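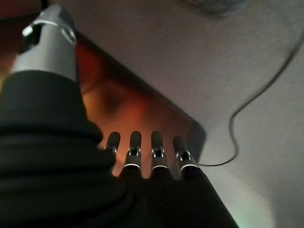 From: Soon-im Kwak
To: lilo-demos list
Date: Sat 2 October
Subject: Re: wrist views, keep or drop?

Pushpa Chauhan wrote:
> The Lilo loader is rejecting a lot of our cloth episodes. It wants the
> object visible from the head view at the first and last step. Do we
> relax that, or record again? Also, does anyone downstream use the
> wrist stream? It is most of our disk, and much of it is ceiling.
>
> Pushpa

Taking the second question first. Yes, we use it. Please don't drop it.

Ashok trained the grasp model twice on the same 90 cloth episodes, once with head view only and once with head plus wrist. The head-only model closes too early. It has learned the arm pose at which the operator usually closes the hand, and it closes there whether or not there is cloth between the thumb and fingers. From the head, the hand hides the contact for most of the grasp. The wrist view is the only one we have where you can see how the fabric sits against the fingers. 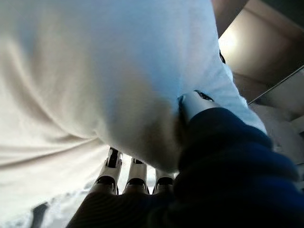 Wrist view, white cloth held between thumb and fingers.

At this range the cloth is soft and the finger joints are fairly sharp. Leave the focus as it is. Changing it now would split the set in two, and we would need a flag for it in every header.

The ceiling frames are a fair complaint. They come mostly from the approach, when the palm is turned up and the hand is open. I would still keep them, at a lower rate. The model needs open-hand frames to learn when to start closing. My proposal:

- approach: keep every third frame
- from 15 frames before first contact until release: keep all
- after release: keep every third frame

On the 70 episodes I tried, that cut the wrist stream by 65 percent. Contact is marked from finger current, and the threshold is in the Skaltia config under hand/contact. Thumb and fingers have separate values. Don't merge them.

On the loader: relax the check for the last step only. Large cloth often ends up behind the forearm. The first step should stay strict, or we will let in episodes where the operator was still setting up.

Two open items. The Beaudoin exporter writes wrist timestamps at the end of exposure and the head stream uses the start, so anything exported before the fix has to be shifted. Meenakshi has the script. And failed grasps are still being deleted at the station. Please label them "slip" or "miss" and upload them with the rest.

Soon-im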